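Oficina de dobra de roupa chega a Barer em abril

A Zemivari, associação que organiza trocas de roupa e cursos curtos de economia doméstica, leva em abril a Barer a sua oficina de dobra e arrumação. São 3 sessões, todas às 15h, na sala do primeiro andar da antiga Escola Dolan. A inscrição é gratuita, mas os lugares estão limitados a 50 por sessão.

O programa começa pelas peças pequenas, que costumam acabar soltas no fundo da gaveta. Os participantes aprendem a juntar as meias aos pares antes de as guardar e a escolher entre a dobra simples e o rolo. A formadora, Aisling Moynihan, desaconselha virar o cano de uma meia sobre a outra, por alargar o elástico.
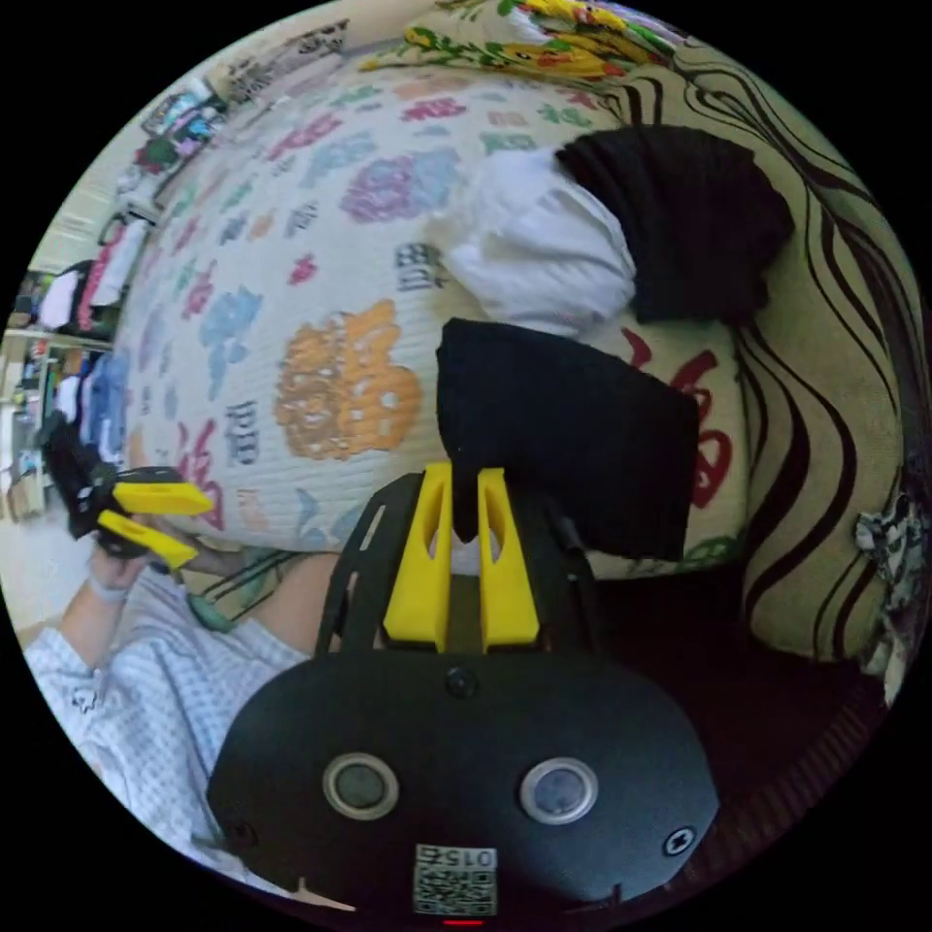
Meias pretas e brancas sobre uma almofada acolchoada com caracteres chineses.

A segunda parte é dedicada às peças maiores e mais difíceis de alisar. Moynihan trabalha em cima da cama, sem tábua nem mesa, e recomenda esticar primeiro o tecido na vertical, segurando-o por cima e por baixo, e só depois o pousar para dobrar. O método aplica-se a camisolas, calças e fronhas.

"Muita gente dobra a roupa ainda toda enrugada e depois estranha que a pilha não fique direita", disse a formadora. "Bastam uns segundos a puxar pelas pontas." 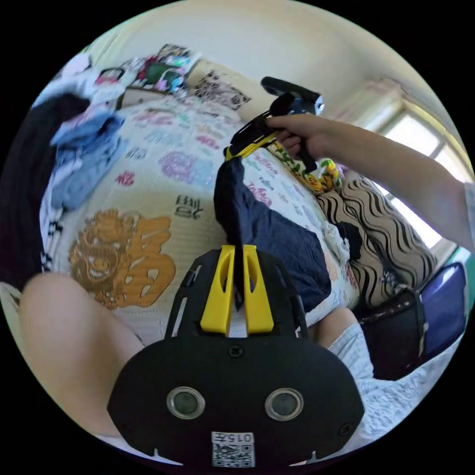 Casa e Família

Cada sessão dura duas horas, com um intervalo. Os inscritos devem levar 7 peças de roupa lavadas e secas, entre as quais pelo menos um par de meias e uma peça escura. As colchas e almofadas são fornecidas pela organização.

Segundo Jasper Dijkstra, responsável pela programação da Zemivari, a oficina já passou por Ateck, onde as sessões esgotaram na primeira manhã de inscrições. Desde o início do projeto participaram cerca de 2.000 pessoas, na maioria casais jovens e estudantes a viver fora de casa pela primeira vez.

Dijkstra adiantou que está a ser preparada uma sessão sobre roupa de cama, com destaque para os lençóis com elástico e as colchas acolchoadas, ainda sem local definido.

As inscrições fazem-se na receção da antiga Escola Dolan, entre as 10h e as 18h, ou por telefone. Menores de 12 anos podem assistir acompanhados por um adulto e não ocupam lugar. Quem não puder comparecer deve avisar até à véspera, para que a vaga passe à lista de espera.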